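Section 14. Teaching Hustik a Bench Chore: Cleaning an Old Processor

By now you have Hustik bolted down and calibrated, and if you're like most of the folks who write to us at Grurkirmont, you are itching to give it something real to do. Wonderful! Before you get going, though, let's have a little talk about what it can and can't do yet, so that nobody ends the afternoon disappointed (or short one motherboard).

Wiping old thermal compound off a processor sounds like the simplest chore in the shop. A person does it while thinking about lunch. For a machine it's a fussy business, with a small target, tall parts on every side, and a surface that wants a steady push and not a hard one. Hustik can make the passes. It can't yet judge very well when the job is finished, and that part stays with you.

Before you start

1. Shut the server down, unplug it, and hold the power button for a few seconds.

2. Take off the heat sink and put its screws in a dish. Leave the processor where it is, with the metal bracket closed over it.

3. Fit a fresh cleaning tip and give it a gentle tug. Dampen it with the cleaning fluid from your kit. Damp, please, never dripping.

4. Load routine 2133 and set the force to level 2. There are higher levels, and we do understand the temptation, but they were made for scrubbing trays.

Running the wipe

5. Bring the arm over the board in slow mode and keep a hand near the stop button the whole time. Come in toward the socket with plenty of room over the memory slots and the capacitors.

6. Lower the tip until it just meets the edge of the processor's metal lid, then press Confirm.

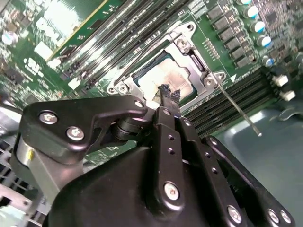 Chin-lung Cheng wrote back after trying the early version of this routine that he could have cleaned the thing himself in a minute, and that he spent far longer than that watching the arm and holding his breath. He also wrote that he'd run it again tomorrow, because with a whole shelf of old servers to get through, a slow helper who doesn't get bored is still a helper.

We think that's a fair way to look at it, and it's why the routine pauses by itself after every 2 passes. Use those pauses!

7. At each pause, raise the arm and look at the lid under a good light. Whitish smears around the borders are the ones Hustik misses most.

8. Change the tip as soon as it looks gray or ragged, then press Resume.

9. When you're satisfied, send the arm home and go over the corners by hand with a lint-free cloth.

Caution: Never let the arm open or close the bracket. Loose fibers and bent socket pins are both miserable to put right.

Note: If the arm drifts sideways during a pass, stop and repeat the wrist calibration before trying again. Owners using the Leung wrist adapter will need to do this each time the tip is changed.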